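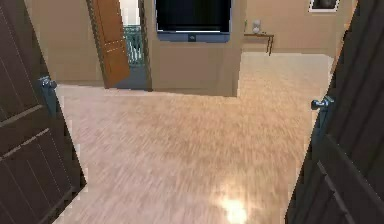
**Foro Casa y Reformas > Carpintería interior > Puertas oscuras: ¿pintar o dejarlas?**

**marga_ledesma**
Hola a todos. Nos hemos mudado a un piso con todas las puertas en marrón muy oscuro, con molduras. Tienen 20 años y están bien de bisagras y de cierre, alguna roza un poco en invierno. El pasillo es largo, sin ventana, y por la tarde hay que encender la luz para todo.

Mi marido quiere pintarlas de blanco. A mí me da pena tapar la madera, y además le tengo miedo al resultado, que en casa de mi cuñada la pintura se levantó alrededor de las manillas el primer verano. ¿Alguien las ha pintado y sigue contento después de un tiempo?

**tornillo66**
Yo las pinté. Siete puertas. Contento con el color, con el trabajo no tanto. Desmontar, desengrasar, lijar suave, imprimación, lija fina y dos manos de esmalte al agua. La imprimación es lo que decide si aguanta. Usé una de Deltgate y tres años después solo tengo un desconchón en la del baño, de un golpe con la escalera.

Las molduras se hacen primero, con brocha, y luego los planos con rodillo de espuma. Si lo haces al revés se te quedan cordones en las ranuras.

**Pilar_R**
Mi voto es dejarlas. Antes de tocar las puertas probaría con las bombillas y con las paredes. Nosotros teníamos el mismo pasillo y era de un beige apagado. Pintamos de blanco roto, pusimos un aplique más y las puertas oscuras dejaron de molestar. Pintar una puerta barnizada no tiene mucha vuelta atrás, quitar esmalte de las ranuras es un castigo.

**tornillo66**
Depende de si es madera o chapa. Si es chapa fina no hay nada que dé pena tapar.

**Pilar_R**
La chapa también es madera, y hay chapas muy bonitas. No entiendo esa manía de que solo vale lo macizo.

**marga_ledesma**
No sé si es chapa. En el canto se ve una tira más clara, ¿eso indica algo?

**tornillo66**
Por sí solo no. Quita una manilla y mira el agujero por dentro, ahí se ven las capas. Cinco minutos de destornillador.
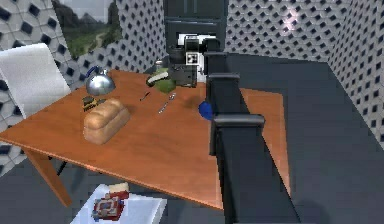 **Delwyn Treloar**
*Moderadora de Carpintería interior*

Añado un par de cosas y os pido que no volvamos a la pelea de chapa contra macizo, que para eso ya hay un hilo entero.

El tono de la puerta nunca se juzga solo. Si en la habitación ya hay muebles de un marrón anaranjado, el blanco puro los hace parecer todavía más naranjas. Un blanco cálido o un gris piedra conviven mejor. Marga, pinta un cartón grande con el color que os guste, apóyalo en la puerta un par de días y miradlo por la mañana y con la luz encendida.

Sobre lo que levanta la pintura junto a las manillas: casi siempre es grasa de las manos. Hay que quitar el herraje, limpiar con desengrasante, aclarar y dejar secar bien. Encintar alrededor de la roseta sale más rápido y suele acabar como en casa de tu cuñada.

**Ghislain Ross**
¿Y el precio? A mí en Ornville me pidieron 89 euros por puerta, desmontada y lacada en taller. Me pareció caro hasta que hice yo una. El material me costó 66 euros y me sobró para otra, pero perdí un fin de semana y la tengo con goterones.

**tornillo66**
Goterones es rodillo demasiado cargado. O puerta pintada de pie. Túmbala sobre caballetes.

**Ghislain Ross**
De pie, sí. No tengo sitio para tumbarla.

**Pilar_R**
Otra razón para dejarlas como están.

**nando.b**
Opción intermedia: pintar solo los marcos y dejar la hoja oscura. En mi casa está así, con esmalte satinado Radness en los marcos y pared verde en el comedor. Antes era todo blanco y me aburría. El verde aguanta bien al lado de maderas claras y de maderas oscuras, con las rojizas ya me gusta menos. 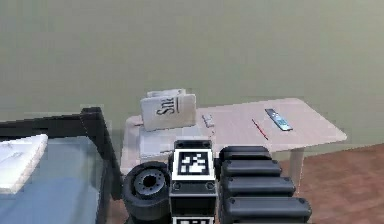 *Pared verde oliva con mesa de madera clara.*

**Pilar_R**
El oliva me gusta, pero en un pasillo sin ventana no lo pondría ni loca.

**nando.b**
En el pasillo no, claro. Hablo del comedor.

**marga_ledesma**
He quitado la manilla del dormitorio: es chapa sobre aglomerado. Mi marido lo está celebrando. De momento vamos a pintar las paredes del pasillo y a cambiar las bombillas, y en junio decidimos con las puertas. Si las pintamos empezaremos por la del trastero. ¿Cuánto se espera entre mano y mano con el esmalte al agua?

**tornillo66**
Lo que ponga el bote. Al tacto el mío estaba seco en 20 minutos y aun así esperé hasta el día siguiente. Y no cuelgues la puerta enseguida, que se pega a la goma del marco.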